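Shoe storage 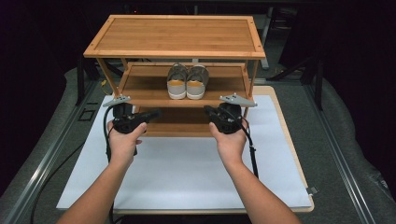

Light gray canvas sneakers on the middle shelf of a three-tier bamboo shoe rack

Shoe storage is the keeping of footwear in a home, school, workplace or other building when it is not being worn. It covers furniture made for the purpose, such as racks, cabinets and benches, as well as boxes, bags, wall pockets and built-in closets. In many homes it is placed near the main entrance, where outdoor shoes are taken off.

Background

For much of history most people owned few shoes, and special furniture for them was uncommon. A pair might be left by the door, placed near a hearth to dry, or hung from a peg. Wealthier households kept shoes in chests or wardrobes along with clothing.

Factory production made shoes cheaper, and the number of pairs in an ordinary household grew. The cardboard shoebox, first used for shipping and display in stores, was often kept by the buyer as a storage container. Closets with low shelves for shoes became a common feature of newer houses during the 20th century.

In countries where shoes are customarily removed indoors, storage at the door has a longer history. The Japanese genkan, a sunken entry area, usually has a cabinet called a getabako. The name comes from geta, a kind of raised wooden sandal, although the cabinet is now used for footwear of all kinds. Similar cabinets stand at the entrances of Japanese schools, where pupils change into indoor shoes.

Types

Open racks consist of two or more shelves on a frame. The shelves may be flat, slatted or made of parallel bars, and on some models they slope toward the front. Air moves freely around the shoes, but dirt can fall from one shelf to the next when the shelves are slatted. Many open racks can be stacked.

Closed cabinets have doors or drop-down fronts. The tilting type holds shoes nearly upright in a hinged compartment and can be shallow enough for a narrow hallway. Tall boots generally do not fit in it and are kept elsewhere.

Shoe benches combine a seat with shelves or a chest below. They are used in entryways and mudrooms, and the seat height is similar to that of a chair.

Hanging organizers are fabric or plastic sheets with pockets, hung over a door or from a closet rod. They take up no floor space and are suited to light shoes, sandals and slippers.

Boxes and bags are used for shoes worn only in certain seasons or on formal occasions. Clear boxes allow the contents to be seen without opening the lid. Cloth bags are used mostly for travel and for leather shoes.

Materials

Racks are made from solid wood, bamboo, wood-based board, steel, aluminum and plastic. Bamboo is technically a grass. For furniture it is usually cut into strips, dried and glued into panels, which leaves visible lines along the surface. It is hard and fairly light, but it can stain or grow mold if wet shoes are left on it. Steel racks with a powder coating resist moisture until the coating is scratched. Plastic is easy to wash, though long shelves may sag under heavy boots.

Moisture and odor

Shoes take in sweat during wear and water from outdoors. Bacteria that feed on sweat and dead skin produce most shoe odor, and they grow best in warm, damp conditions. For this reason wet footwear is normally dried before being put into a closed cabinet. Drying at room temperature is preferred for leather, which can crack when placed close to a heater. Crumpled newspaper is a traditional way of drawing water from the inside of a shoe.

Cedar blocks and shoe trees are used to absorb moisture and help keep the shape of dress shoes. Boot trays with a raised edge collect melted snow and mud.

Public buildings

Mosques, Hindu temples and many Buddhist temples provide shelves or a staffed counter where visitors leave their shoes. Bowling alleys and skating rinks keep rental footwear on numbered shelves sorted by size. Swimming pools and gyms may use small lockers, sometimes with a token or a key on a wristband.

See also

Boot scraper
Closet
Coat rack
Mudroom
Shoe tree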